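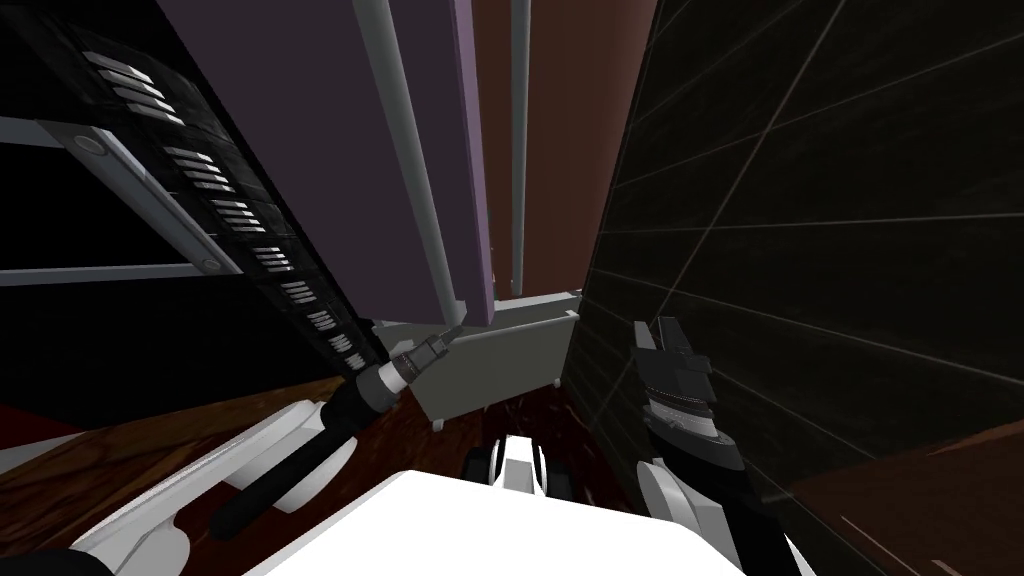

April. Workshop notebook, Stavatstead finishing room. Entry by Raymonde Caron.

The second round of casein paint trials on lime plaster was started at 8:40 and closed shortly after noon. The purpose remains the selection of a wall finish for the Willems reading room, where the client has asked for a quiet purple with no sheen. The shade under consideration is close to the tall muted purple panel between the dark slatted panel and the black tiles, and colleagues are asked to judge the dried samples against that general tone before proposing any further adjustment. A dark red floor remains an option for the same room, so samples should also be viewed beside the red oxide board kept in the rack.

Materials. Casein powder from the Brasesier delivery, slaked lime putty, ultramarine, red oxide, bone black. The putty was sieved twice. Pigments were ground in water the evening before and kept covered.

Procedure. The casein was soaked, then worked with putty until it became a clear, sticky paste. It was left to stand for 40 minutes and thinned with water to the weight of light cream. Pigment was added last. Two coats were applied to each plaster board by brush, the second at right angles to the first.

Observations. Boards with the higher share of bone black dried far lighter than expected and have a chalky cast. The red oxide holds its strength well. Ultramarine separated in the pot when left unstirred, and streaks are present on board 23, lower half. That board is to be kept as a record of the fault and should not be shown to the client.

The Skunus brush left fewer marks than the wide flat brush but sheds. Bristles were picked out of the first coat by hand. A replacement has been requested.

Rub test, dry cloth, after almost 2 hours: slight color on the cloth from all boards. No conclusion is to be drawn until the paint has cured. The test will be repeated with dry and damp cloths.

The remaining mixed paint was discarded. Casein paint from this room is not to be held overnight; the pot left on the sill last month had spoiled by morning and the smell was noticed in the corridor.

Open items. Confirm with Willems whether the window reveals are included. Prepare three further boards with less black and slightly more oxide. Check the age of the putty in the rear tub, which has lost its label. Sieve to be washed before next use, as lime was found dried in the mesh.

R. Caron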